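To: Welerine robotics club list
Subject: Re: Drawer task, what counts as one try?

> We have 42 tries on the drawer task so far and I am not sure
> they were all done the same way. Does opening the drawer count
> as part of it, or do we start with it open? Also, is the
> Nijs folder still the right place to upload?

Opening is its own task now. Start with the drawer open, take one thing out, set it on the desk, stop. If you drop it, keep the file and put "drop" in the notes column. The old files can stay where they are.

Uploads go to Traltum from now on - Nijs is full. Each pair should have 12 good tries in by the end of November.
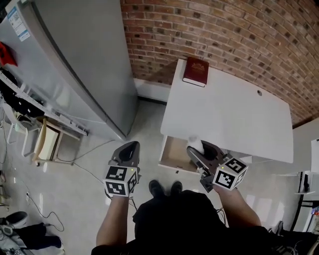 How long should one try be? Roughly 8 seconds is fine, and anything much longer should be split in 2.

I will be in the lab until 5:30 if your login doesn't work.

--
Welerine list - reply to all goes to the whole club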